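Quiénes somos

Potix nació en la cocina de Adesuwa Babalola, con una olla enorme y muchas ganas de enseñar a guisar a quien nunca lo había hecho. Hoy somos una escuela de cocina casera con 14 talleres al año, ¡y seguimos oliendo a sofrito desde la escalera!

Trabajamos en grupos pequeños, con recetas de familia y producto de temporada. En diciembre toca nuestro favorito, el de despensa: legumbres, conservas y caldos que salvan cualquier cena (y se repite dos veces, porque siempre hay quien se queda con ganas).

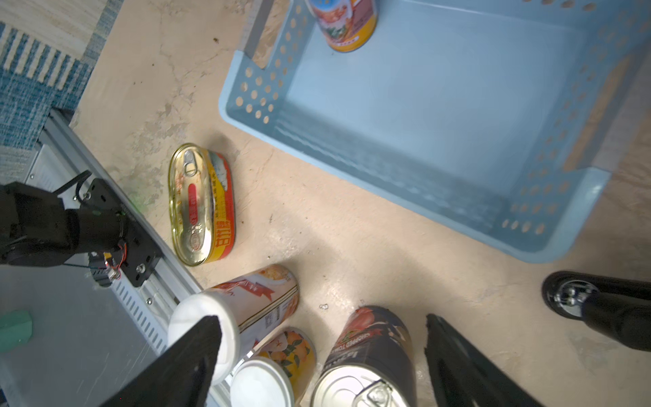 Dónde estamos

En el local 3 del pasaje Stadisura. Abrimos hasta las 18 h.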